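Subject: Re: [stokton-wash] Wool sweaters, cold water, and the spin question

On a June evening, 9:40 PM, a list member wrote:

> I have read the archive and I am more confused than when I started.
> Half of you say never spin wool, the other half say always spin wool,
> and one person says to roll it in a towel and stand on it. I have a
> gray Lasora cardigan that cost more than my shoes. It has been in a
> bag since winter because I am afraid of it. What do I do?
>
> Also, is Pomon soap any good or is it just the nice box?

Welcome to the list. You have read the archive correctly.

I'll take the soap first, as it's the easy part. Pomon is fine. So is the stuff at half the price with the ugly label. Wool wants a mild soap and not much of it, and the usual crime is using four times what the box says and then rinsing until midnight. A capful in a sink will do. If the water feels slimy you have gone too far and will be spending some time with the faucet.

Now water. People say "cold" as if there were a prize for it. I wash at 30 degrees (Celsius, sorry, my machine is a Görtz and has opinions) and have not shrunk anything in years. What felts wool is rubbing it around and shocking it, hot to cold or cold to hot. Keep the wash and the rinse at the same temperature and leave the thing alone. Push it under, walk away, come back after 21 minutes. I did not choose 21. It was on an old label and I have been superstitious about it ever since.

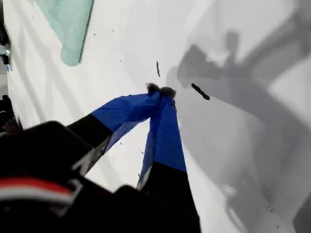
Blue on the finger, white underneath.

On spinning: both halves of the list are right, which has never calmed anybody down. A short, slow spin in a mesh bag takes out more water than you ever will by hand, and with less pulling. A long, fast spin gives you a sweater for a cat. If your machine doesn't let you pick the speed, use the towel. Standing on it is optional, but I do it, and I've stopped defending it at home.

Never lift a wet sweater by the shoulders. Scoop it from below with both hands, like a sleeping dog you need to move off the couch. I lost a good Stokton pullover this way before I joined here, and it now has sleeves that would suit a much more ambitious person.

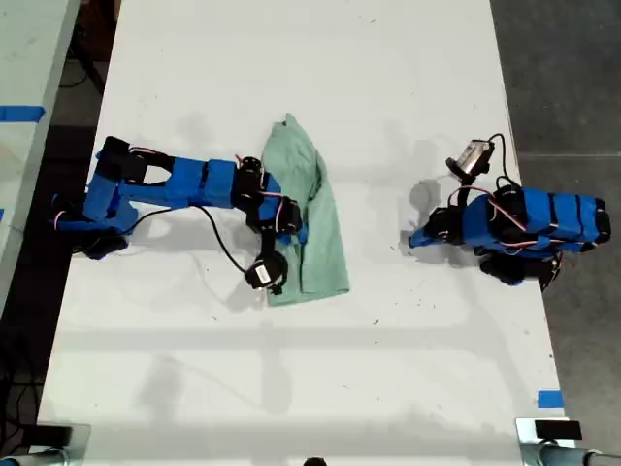 Then there's drying, where most of the real damage gets done by people who think the hard part is over. Flat, on a dry towel, out of the sun. Nudge it back to the size it was before you washed it. If you didn't measure it before you washed it, guess, and be generous in the chest. Turn it over the next morning and swap the towel. Mine takes 36 hours in decent weather and forever in bad.

As for the bag it has been living in: take it out tonight, please. If that's plastic, it has had months to get musty, and if there are moths they have had months of room service. Shake it out by a window and look along the seams and under the collar. Small holes can be fixed and there is a long thread on that. (Skip the part in the middle where we fought over thread color. Message 182 is the useful one.) 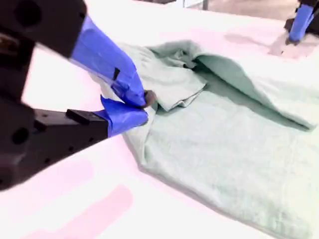 Posted by the list moderator, stokton-wash

One bit of housekeeping while I have you all. Please trim your quotes when you reply. The last digest was mostly the same paragraph about lanolin, indented deeper each time until it was one word wide.

And to our new member: start with a sweater you don't like. Do the cardigan second. Write back and tell us how it went, especially if it went badly, as those threads get the most replies.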